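Visit to the Dastier Flooring Works, Talik
Clavum Association for Public Buildings – Visits and Study Days

Members of the association were received at the Dastier works in Talik for the first study visit of the year. The group was made up of 19 members from school districts, county offices and two hospital trusts. The purpose of the visit was to see how sheet rubber flooring is mixed, pressed and finished, and to discuss with the plant's technical staff a number of questions on color and upkeep that members had sent in before the visit.

The works stands on the east side of the town, next to the old rail yard, and has been in use since the company moved out of its first building on the river. Visitors should note that the main gate is closed to cars during shift change. Our bus was directed to the side entrance on the freight road, and the program began 30 minutes later than printed. The hosts kindly shortened the opening talk so that no part of the tour was lost. 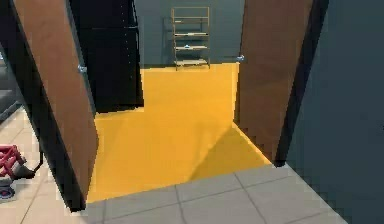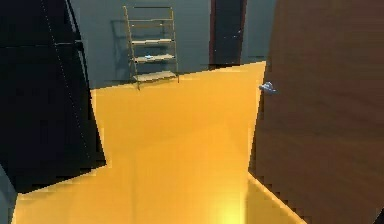 Report by the Study Visits Office, Clavum
Posted 2019-02-08 in Visits and Study Days

The mixing hall

The tour started in the mixing hall, where raw rubber, mineral filler and pigment are weighed and brought together. Safety shoes and ear protection were handed out at the door and are required for all visitors. Pigment is added by hand from sealed bags, and each batch is given a card that stays with it until the finished roll leaves the building. A sample is taken from every batch and pressed into a small disk, which is compared with a master disk under three kinds of light before the batch is released.

Several members asked why strong yellows and oranges cost more than grays in the same range. The answer given was that pale or bright colors show any trace of the batch before them, so the mixer has to be cleaned fully when the color changes. Grays and browns are run in order from light to dark, with less cleaning between them. Districts that can wait for a planned color run may therefore receive a better price, and members are advised to ask about run dates when they request a quote.

Pressing and cutting

From the mixing hall the group moved to the press line. The sheet passes between heated rollers, is cured under pressure and then cooled on a long open table before inspection. The line carries the Soler range for most of the week – this is the standard grade for classrooms and corridors – and a heavier grade for kitchens and workshops on the remaining days.

Finished sheet is kept in the plant for 48 hours before it is cut to length. Staff explained that rubber continues to settle after curing, and that sheet cut too early may pull back at the seams once it is laid. The same care is asked of the installer, who should unroll the material in the room where it will be used and leave it flat overnight. Two of our members reported open seams in recent projects and will compare their site records with this advice.

Door thresholds and changes of floor

The afternoon session dealt with the points where one floor meets another. Most complaints received by the plant's service desk concern the edge at a doorway, where rubber sheet meets tile or concrete. The staff recommended that the change of material be placed under the closed door, so that neither floor shows a strip of the other. Where the two materials differ in thickness, the lower one should be built up with a leveling compound well back from the opening. Metal trim may be used, but it should be fixed to the subfloor and never to the rubber itself.

There was a useful exchange on color contrast at thresholds. A strong contrast can help people with low vision find a doorway, but a dark band across a light floor may be read by some older visitors as a step. Members from the hospital trusts described their own practice, which is to change the color once at the door and to avoid narrow stripes.

Cleaning and care

The last talk covered daily care. New rubber floors should be cleaned with a mild detergent and a soft pad, and no wax should be applied. The plant keeps a test corridor for this purpose, and the strip shown to us had been through 300 machine cleanings. The surface had lost some of its shine but the color remained even. The sample beside it, cleaned with a strong alkaline product, had turned dull and was slightly rough to the touch.

Copies of the care guide and the seam guide were given to all members present. Others may request them from the Study Visits Office. The next visit is planned for March, and details will be sent with the spring program. Requests for a place should state any access needs and whether a seat on the bus is required.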